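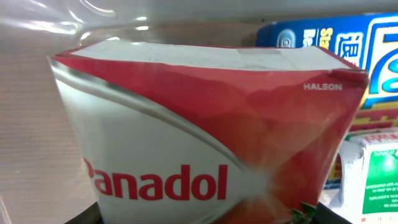 Postus, the mail-order pharmacy and grocery firm, has moved part of its small-parcel packing in Lyons over to robot arms, and the people who used to do the work by hand have taken on new duties.

The change began in July at one packing table and now covers 4 of them. Between them the tables handle 200 mixed orders in a shift, mostly small cartons that go out together in a clear plastic container. Two arms work at each table, and a person is responsible for every pair.
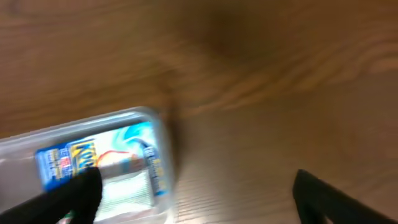

Sandrine Arnaud packed by hand at Postus before the arms came in. She now looks after two tables, clears jams and decides what happens to cartons that are crushed or torn. "My wrists are better," she said. "My head is more tired at the end of the day. You have to keep watching, and you talk to people less."

No jobs have been cut so far, according to the company. Three packers have moved to returns and customer calls. Staff who supervise the arms get a training course and a higher hourly rate, but the early shift now starts at 6 a.m. so the arms can be checked before the first orders come through.

Kelly Haslam, who runs the site, said hand packing would stay for glass bottles and anything heavy. "We tried those on the arms and went back," she said. 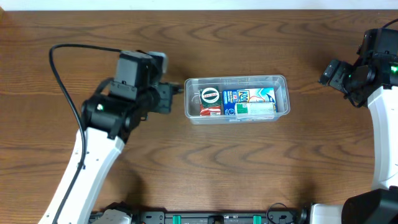 Next site

Postus plans to put the same setup into its Nanberg warehouse, which ships 2000 orders a day. Staff there will meet with managers next month to go over shifts and pay.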